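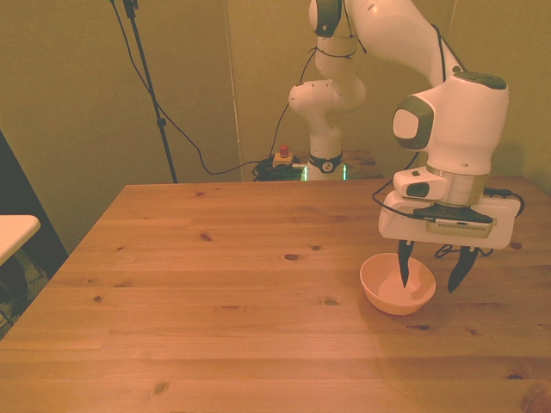
Naldale theatrical cut vs. festival cut: where did the 6 minutes go?

framerate_fen
Went through both versions of Naldale over the weekend with a stopwatch and a notepad. The festival version was listed at two hours even and the theatrical print is 6 minutes shorter. I can account for most of it.

Reel 2: the ferry crossing loses its first shot and the conversation about the map.
Reel 4: Moya's second visit to the pharmacy is gone entirely. The line about the prescription in the next scene now refers to nothing.
Reel 5: several trims inside the dinner, all reaction shots.

That still leaves about a minute missing. Does anyone have notes from the festival screening?

oldreel
Part of it is the end credits. The festival version ran them as a slow crawl over the harbor shot. Theatrical uses cards on black.

framerate_fen
Credits are the same length in both. I timed them separately.

oldreel
Then one of your sources is running at a different speed. If you timed the theatrical version off the European stream, it's 25 fps and everything is four percent short. On a two-hour film that's close to five minutes, and there may be hardly any cut at all.

framerate_fen
Both at 24. And a speed change does not remove a pharmacy.

tallis_b
The pharmacy scene was never in the festival version I saw. I was at the Saturday screening, 219 seats, not full. Moya goes straight from the bus station to the house.

framerate_fen
Which would mean two festival versions. There was an earlier screening in the big room (1150 seats) with temp music. I've only got the file that went out to press afterward.

tallis_b
Temp music at mine too, at least in the last act. The cello cue wasn't there.

grainstructure
Delia Acuña, the editor, talked about this on the Farnon podcast. Paraphrasing from memory: the first assembly had 72 scenes, the distributor asked for a shorter film, and she chose to drop whole scenes and leave the long takes alone. She mentioned the ferry. I don't remember her mentioning the pharmacy.

oldreel
So she says whole scenes, and the OP says trims inside the dinner. Those don't agree.

grainstructure
She was talking about the assembly. The dinner could have been tightened later.

oldreel
Could have been. I'd want to see the two dinners side by side before calling them trims. It might be alternate takes.

framerate_fen
Fair point on the dinner. I compared lengths there, not takes. I'll check the glass in the father's hand, since the level changes between setups.

pell_mell
Is the longer version going to be on the Cesus disc? The listing only says "feature" and gives no running time.

tallis_b
Cesus listings never give running times until a couple of weeks out. Their last one with two cuts had both on the same disc, using branching, and the layer change landed in the middle of a line.

pell_mell
I'll hold the preorder until March then.

framerate_fen
Checked the dinner. The toast is a different take. Everything after it matches and is shorter, so those are trims. Missing time is now down to 40 seconds, and I think it's the bus station.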